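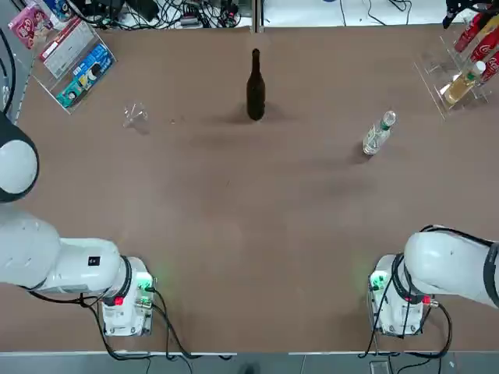

Paper weaving is one of the oldest classroom crafts around, and I will happily argue it's still one of the best! It asks a child to do two things at once, follow a pattern and handle floppy material, and the result looks good on the wall even when half the rows are wrong. You don't need special furniture. A large brown tabletop like the one at the top of this handout does nicely, as bright strips show up well against brown and there's elbow room for several children to spread out. Push the supplies to the far side before anyone sits down, so the near edge stays free for mats.

Course 3114, Crafts with Young Children
Handout 2: Paper Weaving, Ages 3 to 8
Instructor: Seema Dixit, Room 254
Revised May 2025

Words we'll be using

Warp: the slits in the mat, the part that stays put.
Weft: the loose strips that travel over and under.
Plain weave: over one, under one, then the opposite on the next row.
Beating: pushing each strip snug against the one before. Kids love this word. Let them use it.

Getting the paper right

Most weaving trouble in a preschool room comes from the paper. Copy paper tears at the slits, and poster board won't bend enough for small fingers to get a strip underneath. For the mat I like a 200 gsm construction paper. For the strips, go a little lighter. We have been using Illa paper for both this term and there's a stack of offcuts in the cupboard, so please raid it before opening a new pack.

Fold the mat in half, short end to short end. Draw a stop line one thumb-width in from the open edge and cut from the fold up to that line. With threes and fours you do the cutting yourself, ahead of time. Fives can usually cut if you draw the lines for them, and by seven they'll want wavy lines, zigzags and all sorts — say yes, the wavy ones are gorgeous. 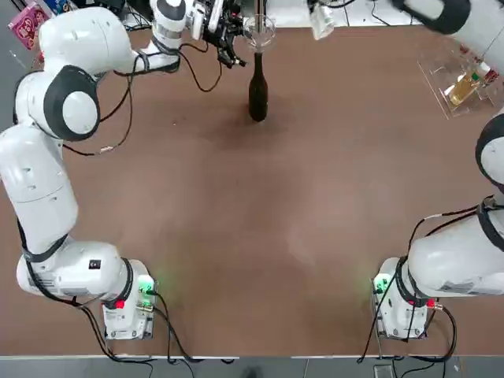 Strips should be a bit longer than the mat is wide. An inch extra on each side gives a child something to hold, and you can trim or fold the ends later. Cut them a thumb wide for beginners. Skinny strips look elegant in a sample and are pure misery for a four-year-old.

Tape the top edge of each mat to the table with masking tape. For the youngest group, tape the bottom as well.

Teaching the first three rows

Row one you weave yourself, slowly, talking out loud: over, under, over, under. Row two is shared. You lift a slit, the child slides the strip through. Row three belongs to the child, and your hands go in your lap (harder than it sounds!).

The row that goes wrong is nearly always the second, because the child starts with "over" again and the strip sits exactly like its neighbor. A simple fix is to use two colors of strip. One color always starts over, the other always starts under. Say it as a chant if your group likes chants. Mine ended up marching to it last November, and the weaving got done all the same.

If a strip goes astray, look at the whole mat before you fix it. A skipped slit in the middle holds fine. A skipped slit at the edge lets the strip slide out, so that one is worth redoing together.
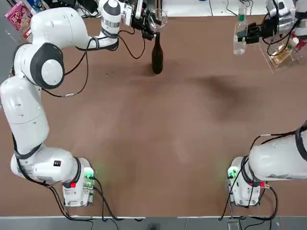

VARIATIONS AND EXTENSIONS

Singhal mat. Named after the teacher who showed it to our group at Troro: the mat is cut as a circle, with slits running straight across, and the ends of the strips are left long and curled around a pencil. Makes a terrific sun or lion.

Leaf weaving. Cut the mat as a big leaf and weave with strips torn from old painted papers. Torn edges grip better than cut ones, and it uses up a pile of easel paintings.

Cardboard loom. For sevens and eights who have outgrown paper. Notch both ends of a cereal box panel, wind on yarn, and weave with fabric scraps or ribbon.

Story strips. Children write or dictate one sentence per strip, then weave it in. You lose half the words under the mat, which the kids find hilarious.

For next class

Bring one finished plain weave mat and one that a child made, mistakes left in. Write half a page on where the child slowed down and what you said or did. Anyone placed at the Situvham site should pick up strips from me first — their paper cutter is still out for repair.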